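Home | Our Story | Classes | Party Tables | Find Us

Filed under: About Us, Kitchen Table

Hi, I'm Bianca Pop, and Plamley is my little party table business. I started it with my friend Radu Husar in March, after we'd fed 115 people at a cousin's engagement and somehow still liked each other the next morning! Radu cooks, I do the tables, and we both wash up (he'll tell you he does more of it).

We don't have a fancy showroom. We have a round table by the window, a folding chair with a white seat, and a plastic cloth I love more than I should — tan and white checks, with starfish and roses and teacups and little red gift boxes all over it. Everything we rent out or send along with the food gets tried on that table first. Bowls, skewers, lids, the lot.
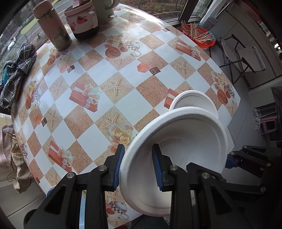 People ask why we're so fussy about bowls. Well, have you ever carried chili across a lawn in a bad one? I have, in a yellow dress. So now I want a bowl with a good rim you can get hold of, and a base that sits flat when a kid bumps the table. We went with white paper ones, the molded-pulp sort, and I like how plain they are next to a busy cloth. Radu's bean soup looks great in them, and so does a pile of popcorn.

The skewers live in a red plastic basket, and the pale green kettle is on from the minute we get in. If you come by to talk about your party, you'll get tea and probably something on a stick — Radu can't help himself.

Last year we served 2,718 bowls of one thing or another, mostly birthdays and block parties, with one very rainy school fair over in Erlow. Our smallest job was a lunch for 8, and I fussed over that one just as much as the big ones.

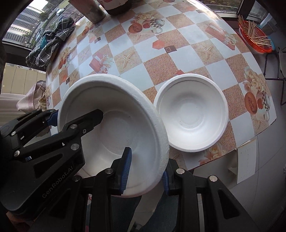
What We Do

Party tables: cloths, bowls, skewers and food, set up and cleared away by the two of us.

Classes: soups and snacks for a crowd, up to 18 people at a time. Bring an apron and something to take leftovers home in, there are always leftovers!

Borrow a cloth: if you only need something cheerful for the table, just ask. I have far too many of them, and the starfish one is the only one that stays here with me.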